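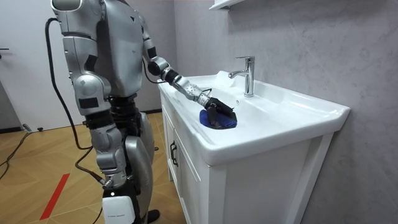

Redacción de Rengifo

Limpieza del lavabo con paño

La limpieza del lavabo con paño es una tarea doméstica que consiste en frotar la pila, el borde y la grifería de un lavabo con una tela, seca o humedecida. Se aplica sobre todo a los lavabos integrados en mueble, en los que pila y encimera forman una sola pieza y la suciedad se acumula en la repisa que queda delante del grifo.

Materiales

El paño puede ser de algodón, de celulosa o de microfibra. A esta última se le atribuye en los envases la capacidad de limpiar «solo con agua», afirmación que conviene leer con reservas: retira bien el polvo y los restos de jabón recientes, pero la cal adherida no cede sin un ácido suave. El fabricante Fudmont anuncia que sus paños soportan 500 lavados; no explica a qué temperatura ni cómo decidió que el último seguía limpiando.

El color es una convención. En muchos servicios de limpieza se reserva uno para el inodoro y otro para el lavabo, con el fin de no mezclarlos. El azul se asigna según los casos a cristales, a superficies generales o al propio lavabo, de modo que el código solo sirve dentro del lugar que lo adopta.

Procedimiento

Los manuales suelen indicar que se empiece por el grifo, se siga por la repisa y el borde y se termine en el desagüe. El paño se dobla en cuartos para disponer de varias caras limpias. En la práctica casi todo el mundo lo usa hecho una bola, y en una pila de cerámica blanca sin manchas antiguas la diferencia es difícil de apreciar.

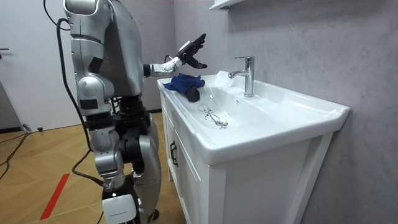
Más discutible es la costumbre de dejar el paño arrugado sobre el borde entre un uso y otro. Una tela húmeda y amontonada tarda en secarse y puede oler mal; extendida o colgada se seca antes. La guía doméstica Memia recomienda cambiarlo cada 12 horas, cifra que repiten otras páginas sin citar ninguna prueba.

Productos

Para la cal se emplean vinagre diluido o ácido cítrico, que no deben mezclarse con lejía porque se desprende cloro. Tampoco son adecuados para mármol ni para otras piedras calizas. El bicarbonato añadido al vinagre produce una espuma vistosa y poco más, ya que ambos se neutralizan en buena parte.

Véase también: Grifería; Mueble de baño; Microfibra; Cal (incrustación).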